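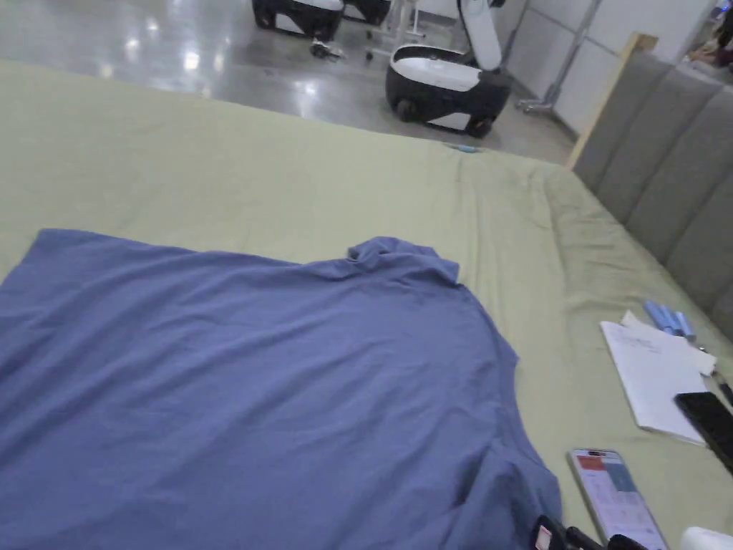
Why did the folding work stop for most of the reporting period?
A unit closed its gripper when it had been told to open it, and we did not want to learn what it would do for an encore. Work stopped while we found the cause, and has since restarted at reduced speed.

Progress report to the Gilchrist fund, second period
Project: Tudo (garment handling on soft surfaces)
Submitted by the Tudo project lead, Emau
August 17, 2018

Summary

The plan for this period promised 4,000 completed folds. We have 221. I could present that as a rate, or on a log scale, but you would notice.

The shortfall comes from one fault, which took us far longer to find than to fix. No one was hurt. One T-shirt was lost, and a sleeve seam on a second is not what it was. The budget is intact apart from the items listed at the end.

What happened

During a routine fold on the bed, the unit took hold of a shirt at the collar, lifted, carried it across and reached the release point. The controller sent the open command. The gripper closed harder. The controller, seeing that the shirt had not been released, sent the command again, and the gripper obliged again. This went on for 7 cycles until the operator hit the stop button. By then the fabric had torn along the collar and the fingers were pressing hard enough to mark their own pads.

The operator's hand was near the bed at the time, straightening the sheet. Our written procedure allowed that. It no longer does.

What we thought it was

Our first theory was cloth caught in the finger joint. It was a good theory and we spent two weeks on it. We changed the pads and tried heavier shirts, then lighter ones, then a pillowcase. The fault failed to appear in any of these trials, which we took for a while as proof that we had cured it. It came back on the first day of normal running.

Our second theory was the Cellik motor driver, and I wrote the supplier a letter I now regret. The driver was doing what it was told. I have written a second, shorter letter.

What it was

After a brief loss of power to the wrist, the driver restarts and asks the controller for its settings. One of those settings is the direction of travel. Our code sent it before the driver was ready to listen, so the driver fell back on its default, and its default is the opposite of ours. Open became close. The power losses were caused by a connector that loosened when the wrist was turned all the way over, a motion that the collar fold uses and the pillowcase trials did not.

So we had a loose plug and a message sent too early. Either one alone would have been harmless. The message had been in the code since December and I approved it.

What has changed

The connector now has a latch. The controller waits for the driver to report ready, sends the settings, reads them back and refuses to move if they don't match. Grip force is capped in hardware, below the level at which the collar tore. A failed release is tried once, then the unit stops and waits for a person.

Hands stay off the bed while a unit is live. This slows us down, as the sheet does not straighten itself, and operators have told me so.

We then pulled the wrist power on purpose, 121 times, at different points in the fold. The unit stopped safely each time. On the last batch it also dropped the shirt on the floor each time, which is allowed under the new rules and a nuisance.

Still open

The necklines. Even when nothing is broken, a collar that starts out bunched is a poor place to grip, and the present method treats the ridge of fabric as an edge. We knew this before the fault and know it slightly better now. Handwritten notes taken at the bedside are being typed up, slowly, by whoever can read them.

The stop button is too far from where the operator stands. A second one is on order.

Spending and request

Unplanned costs were latches, finger pads, one stop button and some shirts. All of it fits inside the contingency line. We are not asking for more money. We are asking to move the 4,000 fold target to the end of the next period, with the speed limit left in place until the second button is fitted and tested.

The fault log and the revised operating procedure are attached. The first letter to Cellik is not.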